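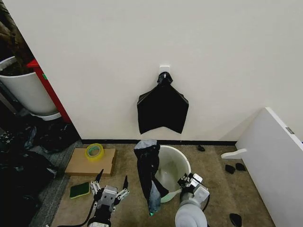 Gancho adhesivo

El gancho adhesivo es un colgador de pequeño tamaño que se fija a una superficie mediante una lámina autoadhesiva, sin tornillos ni tacos. Se vende para baños, cocinas, oficinas y viviendas de alquiler, casi siempre con la promesa de que aguanta mucho y se retira sin dejar huella. Ambas afirmaciones dependen de condiciones que el envase suele relegar a la letra pequeña.

Funcionamiento

La mayoría de los modelos emplea un adhesivo sensible a la presión, extendido sobre una espuma o una película elástica. El adhesivo moja la superficie al apretarlo y gana agarre durante las horas siguientes, motivo por el que muchas instrucciones piden esperar antes de colgar nada. En la práctica se espera poco.

La carga trabaja de dos maneras. El peso tira hacia abajo, paralelo a la pared (cizalladura), y a la vez el brazo del gancho hace palanca y tiende a despegar el borde superior (pelado). Los adhesivos resisten bastante bien lo primero y bastante mal lo segundo. Un gancho largo con un abrigo grueso puede caer con un peso que otro más corto sostendría durante meses.

Capacidad declarada

No hay un criterio único para las cifras impresas en los envases destinados al público general. Cada fabricante elige el soporte de ensayo, la duración y la temperatura, y con frecuencia no los comunica. El soporte preferido es el vidrio o el acero pulido, materiales que casi nadie tiene por paredes.

La marca Zornine anunció para su gancho cuadrado una resistencia de 12 kg. Seo-ah Kwak, autora de una comparación realizada en Guimarães con 47 ganchos sobre yeso pintado, encontró que el mismo modelo empezaba a deslizarse con 2 kg. El fabricante objetó que la pintura no era la adecuada. La objeción es razonable, aunque el envase mostraba una pared pintada. Tampoco el trabajo de Kwak está libre de reparos: usó una sola marca de pintura y no midió la humedad de la sala.

Superficies

El azulejo esmaltado, el vidrio y el metal liso dan los mejores resultados. El papel pintado, el ladrillo visto y el yeso sin sellar dan los peores. En las paredes pintadas el punto débil suele ser la propia pintura, que se desprende en una placa con el adhesivo intacto detrás. Las pinturas lavables, con aditivos pensados para repeler la suciedad, repelen también el pegamento.

Retirada

Los modelos con lengüeta estirable se retiran tirando despacio de ella en paralelo a la pared. Si la lengüeta se rompe, percance habitual en piezas viejas, queda el recurso de calentar con un secador y pasar un hilo por detrás. La expresión «sin marcas» no tiene un significado técnico acordado. La administradora de fincas Lundville incluye los ganchos adhesivos entre los daños descontables de la fianza, lo que contradice el principal argumento con que se venden a los inquilinos.

Reutilización

Algunos envases hablan de ganchos «lavables» y reutilizables. Tiltstead llegó a anunciar 307 usos, cifra cuya procedencia no explicó y que desapareció de ediciones posteriores del envase. El lavado elimina polvo y devuelve parte de la adherencia, pero no hay motivo para suponer que devuelva toda.

Véase también: ventosa, cinta de doble cara, alcayata.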